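Pourquoi le plancher craque-t-il ?

Une explication pour les enfants de 8 à 11 ans
Par Farhad Yazdani

Tu marches la nuit pour aller boire un verre d'eau et, tout à coup, crac ! Le plancher a parlé. Il n'y a pas de fantôme sous tes pieds. Il y a seulement du bois, et le bois est une matière qui bouge.

Le bois vient de l'arbre

Quand l'arbre est vivant, l'eau monte dans son tronc par des tuyaux très fins, beaucoup plus fins qu'un cheveu. Après la coupe, le bois sèche, mais les petits tuyaux restent. Ils peuvent encore prendre de l'eau dans l'air, et aussi la rendre.

Si l'air est humide, le bois gonfle un peu. Si l'air est sec, il se resserre. En janvier, quand le chauffage marche toute la journée, l'air de la maison devient souvent très sec. Alors les planches deviennent un peu moins larges et de petits espaces s'ouvrent entre elles.

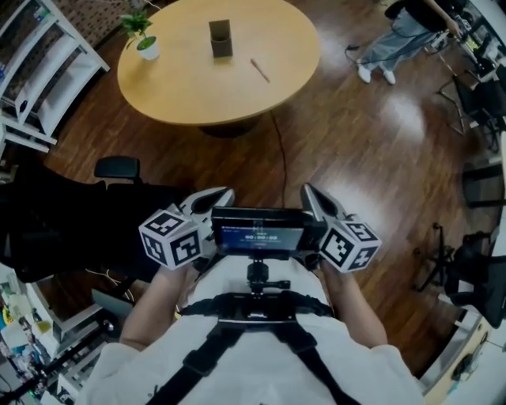
Quand tu poses le pied sur une planche qui a de la place, elle descend un tout petit peu. Elle frotte contre sa voisine, ou bien contre le clou qui la tient. Ce frottement fait trembler le bois, le bois fait trembler l'air, et ton oreille entend un craquement.

Et pourquoi surtout la nuit ?

Le jour, il y a les voitures, la radio, les gens qui parlent. Le plancher craque aussi, mais on l'entend mal. La nuit, la maison refroidit et le bois change un peu de taille. Il peut donc craquer tout seul, sans personne dessus.

Dans l'ancienne école de Pruldale, il y a un couloir de 49 planches. Les élèves connaissent celles qui chantent et ils sautent par-dessus quand ils sont en retard.

À toi d'essayer

Choisis une pièce avec un plancher en bois. Marche lentement, en chaussettes, et écoute. Dessine un plan de la pièce et mets une croix à chaque endroit qui craque. Recommence dans quelques mois, à une autre saison. Est-ce que les croix sont aux mêmes places ?

Un mot difficile : l'humidité, c'est l'eau qui se trouve dans l'air sous une forme que l'on ne voit pas.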